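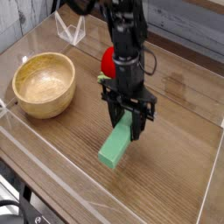
Helpers wanted, January sessions: sorting and putting away small things

Clana is looking for people to come and do a very ordinary job at a table and then tell us what they thought of it. Paid, short, sitting or standing as you like. Quick notes below as the places go fast, please read to the end before you write in.

Who we are

Small product workshop, upstairs from the Henriques shop. We put together tabletop sorting sets, the kind used in day centres, playgroups and at home with someone who needs calm work for the hands. The new set is called Flikesum. Bowl, blocks, soft shapes, a few bits of play food. Hiyori Sekiguchi designed it, Cor Van Beek looks after the sessions.

What you would be doing

Picking things up off a table and putting them in a bowl. Taking them out again. Swapping the bowl for another one, trying again. Then a chat with Cor or Mayu Oda, with tea. You'll try the set in different layouts: bowl near, bowl far, soft things next to it, soft things at the back. We want to know what feels natural and what annoys you. If a block is hard to get hold of at one end, say so. If you keep wanting to put the wrong thing in the bowl first, say that too, it's useful.

No right answers, no timing, not a test of you.

We are still undecided on how deep the bowl should be. Hideaki Oda likes a deep one as things stay put. Hiyori wants it shallower so that people with stiff fingers can get in and out
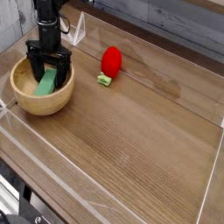 without catching their knuckles on the rim. So expect to be asked about that more than once, sorry in advance.

Who we want

Anyone over 16. We have plenty of students already so would especially like to hear from older people, carers, parents of small children, left handers, and anybody with arthritis or a weak grip. You don't need to have done anything like this before. Reading glasses fine. If you need someone with you, bring them, they can have tea as well.

Not suitable if you have a bad reaction to felt or foam, please tell us before you come and not on the day.
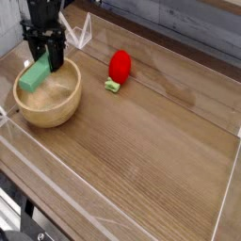 Hours are flexible up to a point. Sessions last 2 hours with a break in the middle, mornings mostly, and we can do a late one on Thursday if enough people ask. You'll get the whole set to handle, including the pieces we argue over. The fuzzy red egg shape for one, with the little pale green piece lying against it: half the workshop says fruit and stalk, other half says it's just an egg and something green. We'd like your view before we print the booklet. Tell us what you would call it, first word that comes into your head, and wether you'd put the two away together or apart.

Pay

Flat fee for the session, paid by bank transfer within the week. Bus fare back if you keep the ticket. Carers who come along get their fare too. Cor will confirm the amount in writing when he offers you a place, so nothing is a surprise.

Also going: one part-time packing job

Same address, separate from the above. We have 1,380 sets to box up for the first order and need a tidy, steady person to help Hideaki Sugawara. Mornings, four days a week, to the end of the order and maybe beyond. Work is checking each bowl for rough spots, wiping it, putting the right pieces in, lid on, label on. Some lifting but nothing silly. Boxes come from Fatow and arrive flat, so you'll be folding alot of them. Experience in packing or stock nice to have, careful hands matter more. 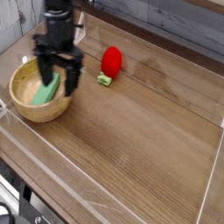
Pale wooden bowl with the green sponge in it, red and green soft pieces to the side.

How to apply

For the sessions: send name, age, which hand you use, mornings you can do, anything we should know about your hands or eyesight. A couple of lines is plenty. Write to Cor Van Beek, sessions desk.

For packing: short note about past work and when you could start, to Hideaki Sugawara. No CV needed but send one if you have it. Please put SESSIONS or PACKING at the top, they go to different people and last time it got in a muddle.

You can apply for both. Mayu answers the phone from 10 am, leave a message if she's at the table with somebody, she will ring back the same day.

Stairs: one flight, with a rail. No lift. If that's a problem tell us, we can bring the set down to the back of the shop.

Places for January still open at time of posting.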